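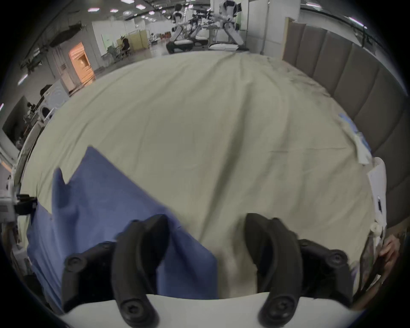 Gagnon Linen Services will open a commercial laundry in Nalutach in November, taking over the washing of bed linen and towels for motels, cabins and short-stay rentals in the district. The plant will handle the ordinary run of a guest bedroom, from a pale green bedsheet to a piece of blue cloth left lying on top of it, along with bath mats, quilt covers and tablecloths. Bookings for regular pickup are open now.

NALUTACH, 10 October 2024

The new laundry occupies the former Stodico cold store on the east side of town. Work on the building began in the spring and the last of the dryers was connected this week. The plant will employ 35 people across two shifts, most of them hired locally, and will run six days a week through the winter.

Until now, accommodation operators in Nalutach have either washed linen on site or trucked it to the Gagnon plant in Skanitz, where turnaround in the busy season has been up to four days. With the local plant running, standard orders picked up before noon will be returned the following working day. Operators who already have a contract with the Skanitz plant will be moved across at their current rates and do not need to sign anything new.

Gagnon currently serves 257 accommodation businesses in the region, ranging from single rental cottages to motels with conference rooms. Smaller operators asked most often for a lower minimum order, and this has been set at two bags per pickup. There is no minimum contract length for customers with fewer than ten rooms.

Linen can be supplied in two ways. Under the rental plan, Gagnon owns the sheets, pillowcases and towels and replaces them when they wear out. Under the wash-only plan, customers send their own linen, which is tagged at the plant and returned to the same address. Coloured sheets are accepted under both plans and are washed apart from whites. Wool blankets and feather quilts are accepted by arrangement and take three working days.

Rinse water from the final cycle will be filtered and used again in the first wash of the next load. Heat from the dryers will warm the folding room and the staff lunch area. Trucks will enter and leave by the rear lane only, and there will be no deliveries before 7 a.m.

Residents and business owners are invited to an open afternoon at the plant before it starts taking regular loads. Visitors can see the sorting area, the washers and the ironing line. Closed-toe shoes are required on the plant floor. Parking is available beside the building, and the date will be posted at the front gate and on the Gagnon website.

A drop-off counter for households will open at the same address. It will take quilts, curtains and other items too large for a home washing machine. Prices will be displayed at the counter.

About Gagnon Linen Services

Gagnon Linen Services rents and launders linen for accommodation, restaurants and care homes. It operates plants in Skanitz and, from November, Nalutach. Customer inquiries can be made at the Skanitz office during business hours or through the contact form on the company's website.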